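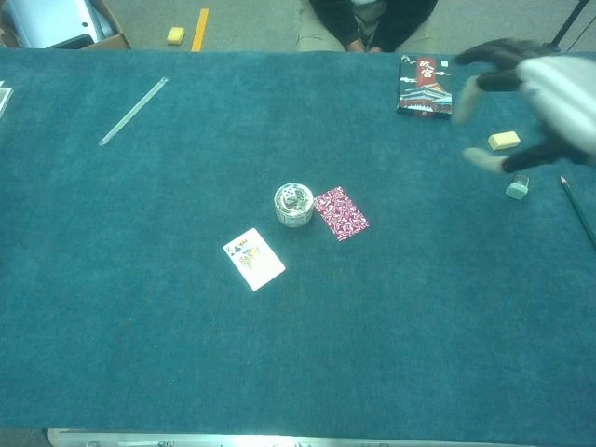
A die, its holder and a playing card on the blue felt.

Hakholm Organ Tapes – README

This folder holds transfers of the organ recitals given by Necati Keskin at the Hakholm church and, later, at the Sotelo chapel. The tapes were made for local listeners and were never sold. Most of the playing is Baroque, with a few later pieces used as encores.

What is included

There are 30 tracks in 4 folders. Each folder matches one reel. Track order follows the reel and not the printed program, so the second recital starts with the encore that was left over from the first. Applause has been kept where it was on the tape.

Formats

Every track comes as a FLAC file at 24 bits and 96 kHz. MP3 copies are in the subfolder called "small" and are meant for checking, not for study. The full set takes up 900 MB, not counting the MP3 copies.

File names

Names start with the reel number, then the track number, then a short title. Reel and track numbers always have two digits. Titles use no accents. Where a piece has several movements, they share one file unless the player made a long stop between them.

Transfer notes

The reels were played on a machine set up at Plullville. Speed was checked against the chapel organ, which is tuned a little low, so please do not correct the pitch of the Sotelo tracks. No noise reduction was used. Clicks from splices were taken out by hand, and a low hum on reel three was left in – filtering it also thinned out the pedal notes.

Known problems

The left channel drops out for a moment near the start of reel two, track five. The fugue at the end of reel four stops before its last bars because the tape ran out. Two chorale preludes on reel one have no written title, and the names given to them here are a best guess from listening.

Changes

The September update replaced all of reel three, which had been saved with the channels swapped. Older copies should be deleted. The tracks from the Dudholm recital are not in this set yet.

Use

The files may be copied for private listening and teaching. Please keep this README with them and name the player. For broadcast, ask first.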